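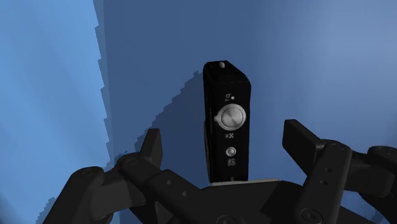 Teaching a simulated gripper to show its working
Ngozi Okafor - final project report, Triswood robotics lab

1. What I set out to do

My project began with a small annoyance. Our group's grasp planner, Stodel, gives every grasp a single score between 0 and 1, and when a grasp goes wrong the score tells you very little about why. I wanted a tool that would replay a planned grasp in simulation, look at it from a camera near the palm, and say in plain terms what it thought the gripper had hold of and how well. I called it Wirnano, and it now runs from end to end, which I'm still very pleased about!

The brief I agreed with my supervisor had two parts. First, build a test set of handheld objects with buttons and labels, where it matters which way round the thing is held. Second, write a checker that estimates the object's pose from the rendered view and compares it with the pose the planner expected.

2. The set-up

Everything happens in simulation. The gripper model is an articulated one with linked finger segments, and the walls are plain blue so that dark objects can be told apart from the background. I left the shadow quality on the lowest setting, so the shadows have blocky, stair-stepped edges. That saved a lot of rendering time but came back to bite me later (see section 4).

The test set has 18 objects. My favourite, and the hardest, is a slim black remote with two round silver buttons on its front, the upper one much larger. From the back it is nearly featureless, so the checker has to rely on its outline alone. From the front, the buttons are a gift: if you find both of them, you know which way is up.

3. How the checker works

For each replay, Wirnano takes one view after the fingers have stopped moving. It masks out the gripper using the known joint angles, and what is left over is treated as object or background. A pose estimator then makes a first guess, and a second step nudges that guess until the drawn outline of the object lines up with the edges in the view.

The masking step took me most of April. My first version used the joint angles the planner had asked for, and these can differ from the ones the simulator reached once the fingers press on something. Reading the reached angles back fixed it in one line of code - after two weeks of looking everywhere else.

4. Results

I ran 157 replays in total. The checker's pose was within my tolerance in 87 of them on the first version, which was a bit of a blow. Going through the failures one by one was the best part of the project, though, and they fell into groups quite quickly.

The biggest group was shadows. When a dark object stood in front of its own shadow, the outline step would grab the stepped shadow edge and drag the pose sideways. I added a check that ignores edges made only of short level and upright runs, and 14 of the failed replays came good straight away. It's a bit of a cheat, as a real camera won't give shadows like that, and I would want to redo it with soft ones.

The next group was upside-down poses. The estimator was happy to flip the remote end over end, as the outline barely changes. Giving it the button positions, with their sizes, helped a great deal whenever the front was in view. I haven't solved the back view.

5. What I'd do next

I'd like to feed the checker's answer back into Stodel so that the planner can try again with a different approach angle. The Usman module already has a hook for this and I have a half-working branch. I'd also add a second view from the side, mainly for objects whose fronts are turned away. The code, the object list and the full set of replay logs are in the lab's shared folder under Wirnano, along with a short guide to running it.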